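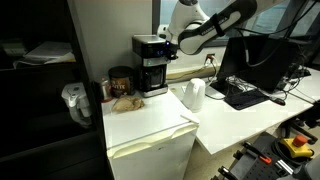
Figure 3. The arm with its gripper beside the upper front of the coffee maker. The emergency-stop box is at lower right.

5.2 Failure during contact with the appliance

The most serious fault in the kitchen trials was a false contact stop followed by an unsafe restart. The task was to press the brew button and back away. Of the 50 trials run in November, two ended with the coffee maker pushed toward the wall.

In both cases the controller detected contact before the fingertips reached the button and halted the arm. The logs show that the force estimate had drifted during the approach, when the wrist was turned close to its joint limit. Ehlers reported a similar drift with the Leltar controller. The halt itself was correct. The problem came after it, when the recovery routine cleared the stop and sent the old target again without checking the gripper position. The arm then moved forward while already touching the housing. The operator pressed the emergency stop in both trials, and no one was hurt.

We made two changes. The recovery routine now backs the arm away along its approach path before any new target is accepted, and the force estimate is reset at a fixed pose ahead of each attempt. We then ran 200 further trials with the same appliance. False contact stops still occurred in three of them, but the arm backed away each time and the coffee maker was not moved. The remaining drift has not been explained.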